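Test Technician, Robot Handling Cell (fixed term)
Kindel, Farnau site
Posted 2023-09-25

Kindel is looking for a test technician to join the fault investigation on our tabletop handling cell. The cell places and picks up white parts fitted with square markers. In June the gripper began closing before the arm had finished its move down. Nobody was hurt, but a fixture was cracked and the cell went back to reduced speed, where it still is.

We have logged 3,458 cycles since then. The early close has shown up in 50 of them and we do not yet know why. The two likely causes are a bad marker reading at the wrist camera and a late position signal from the arm.

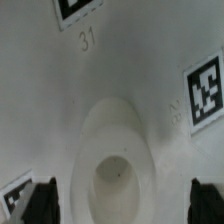

What you will do

Run supervised test cycles at reduced speed and log each one.
Check marker readings from the wrist camera against the fixed cameras.
Inspect gripper fingers, cables and connectors at the start and end of a shift.
Stop the cell when anything looks wrong, and write it up the same day.
Repeat the tray tests, in which the arm works over a round tray with markers on its floor.

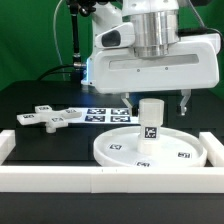
Solomiia Hrynyshyn adds that the write-ups matter more to her than the number of cycles. The June fault was seen twice before it was reported, and she would like whoever takes this post to stop a run early and lose an afternoon if they have any doubt.

What we need from you

At least 2 years working with industrial or laboratory robots.
Safe isolation and lock-off experience.
Clear written English. Some scripting is useful, but we can teach our log tools.

Nobody reaches inside the white rail while the arm is powered. This applies to all staff and visitors, and you will be trained on the stop procedure before your first shift.

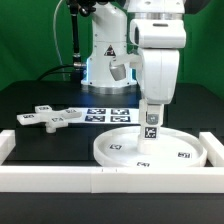

Handling cell, Farnau: arm at the tray

Terms

Full time, nine months, based at Farnau with occasional days at Sernness. There is a one-off relocation payment of 900 euros. Send a CV and a short note on a fault you have traced to Stepan Zinchenko, quoting reference Kim.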